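Chapter 4
Setting Up the Work Area for a Small Robot Arm

What this chapter covers

Earlier chapters dealt with the choice of a build and with the tools required to complete it. The present chapter is concerned with the place in which the finished arm will work. It explains how to select a surface, how to fix the base, how to establish the reach of the arm and how to prepare a first set of household tasks. The reader should by this point have a complete arm with a two-finger gripper, a tested power supply and a computer able to send commands to each joint. Readers who have not yet tested the emergency stop should return to Chapter 3 before proceeding.

The build followed throughout this book is the Lunia, a bench-mounted arm intended for construction at home or in a shared workshop. Its control program is called Datia. Those who have built a different arm of similar size may follow the chapter without difficulty, although the limits quoted for movement and load will need to be replaced with their own.

4.1 Why the surface matters

A robot arm is only as steady as the thing to which it is attached. An arm that has performed well on a heavy workbench may shake when moved to a light table, and the builder may then spend an evening adjusting motors that were never at fault. For this reason the surface should be settled first and the program adjusted afterwards.

Three properties deserve attention. The surface should be level, it should not flex when pressed firmly with the hand, and it should be deep enough for the arm to stretch forward without meeting a wall. Stone and thick timber serve well. Glass should be avoided, both for safety and on account of reflections, which confuse a camera placed near the gripper. A patterned surface is acceptable, but the builder should expect to take more sample pictures before objects are told apart from it with any confidence.

Members of a shared workshop should also consider who else uses the space. At the Lanside workshop, where the Lunia was first assembled, the rule is that an arm may be left fixed in position overnight only if its power lead is removed and hung on the wall. A similar rule is advisable at home, particularly where there are children.

4.2 Fixing the base

The Lunia base plate is held by clamps or by bolts. Clamps are preferable during the work of this chapter, as the base will almost certainly be moved more than once. Place a thin rubber sheet beneath the plate, tighten each clamp a little at a time and work across the plate from corner to corner. When all are tight, hold the upper arm and push gently in each direction. There should be no movement at the base. Any movement felt higher up belongs to the joints and is dealt with in Chapter 6.

Cables should leave the base at the rear and be tied down at two points before they reach the edge of the surface. A loose cable is the most frequent cause of a failed session — and the most easily prevented.

4.3 Finding the reach

With the base fixed, start Datia and select the slow movement setting. Bring the gripper forward at a height of 20 centimetres until the arm is nearly straight, and mark the point beneath it with masking tape. Repeat this to the left and to the right. The marks, joined by eye, give the outer limit of the work area. A second limit must then be found close to the base, where the arm folds back upon itself and can no longer point downwards.

The useful area lies between these two limits. On the Lunia it is a curved band about 40 centimetres deep, and objects should be kept well inside it. Builders are often disappointed by this figure, having judged the arm by its full length. It is nevertheless sufficient for every exercise in this book.

Enter both limits in the settings page of Datia. When a requested position falls within them, the program replies with the single word Ok and the arm moves. When it does not, the arm remains still and the position is written to the log. The log holds 3000 entries, after which the oldest are removed. It should be saved at the end of each session, together with a short note of any change made to the base, the lighting or the objects.

4.4 Choosing the first tasks

The first tasks should use ordinary things in an ordinary place. Purpose-made blocks are convenient for testing a gripper, but they teach the builder little about cloth, lids, rounded shapes and crowded surfaces. A kitchen counter supplies all of these. It also sets natural boundaries, with a wall behind and appliances at the sides, which the arm must learn to respect.

A flat board makes a good centre for the work. Its edges are easily found by a camera, and a cloth placed on it gives the arm something soft to grasp with little risk of damage. The remaining items may stay where the household keeps them, provided that nothing fragile stands in the path of the upper arm. 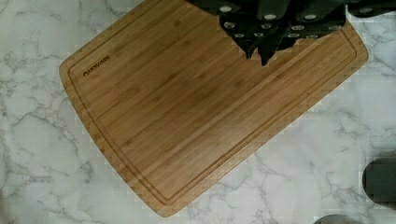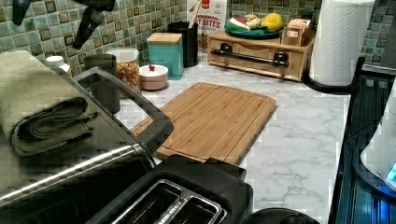
Figures 4.1 and 4.2. The bamboo board on the marble-patterned counter. The dotted cloth appears in Figure 4.1 and the row of containers in Figure 4.2.

Before any object is gripped, the arm should be taken through the whole task with the gripper open and held clear of the surface. This is known as a dry run. The builder watches the elbow and the cables as well as the fingers, for it is the elbow that most often strikes something. A hand should be kept at the emergency stop throughout, and a second person, where one is available, should stand on the far side of the arm.

If the dry run is completed without contact, the gripper may be lowered in small steps until the fingers are just above the object. The height at which this occurs should be entered in the log. It will differ from one object to another, and for cloth it will differ each time the cloth is laid down, a difficulty to which section 4.6 is devoted.

4.5 Lighting

Daylight changes during a session and should not be relied upon. Where possible, draw the blind and use one fixed lamp, placed high and to the side on which the gripper casts the shorter shadow. Record the position of the lamp with tape in the same manner as the reach of the arm, and return it to that position before each session begins.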